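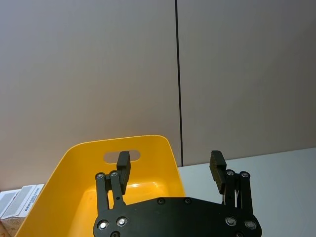 Über uns

Die Groltberg Automation GmbH plant und errichtet Anlagen für das automatisierte Greifen und Kommissionieren. Am Stammsitz in Jerkport sind 31 Mitarbeiterinnen und Mitarbeiter in Konstruktion, Programmierung und Service tätig. Die Geschäftsführung liegt bei Ekrem Kahraman.

Vorführzentrum und Tag der offenen Tür

Dem Unternehmen ist ein Vorführzentrum mit einer Fläche von 600 Quadratmetern angeschlossen. Interessierte Betriebe können dort den Griff in den Behälter an Roboterzellen verfolgen und eigene Werkstücke erproben lassen. Zum Einsatz kommen Parallelgreifer – bei empfindlichen Teilen auch Sauggreifer – sowie handelsübliche Kunststoffbehälter und Kartonagen.

Der erste Tag der offenen Tür fand am 07.03.2018 statt und zählte 328 Gäste. Seither wird die Veranstaltung jährlich ausgerichtet. Für Berufsschulen und Hochschulen besteht darüber hinaus im Dezember ein gesondertes Besuchsprogramm, das gemeinsam mit dem Ausbildungsverbund Pondgate durchgeführt wird.

Besuchstermine

Führungen dauern 90 Minuten und sind kostenfrei. Gruppen werden um schriftliche Anmeldung beim Besucherdienst gebeten. Das Tragen geschlossener Schuhe ist in der Halle vorgeschrieben; Ton- und Filmaufnahmen bedürfen der vorherigen Zustimmung der Geschäftsführung.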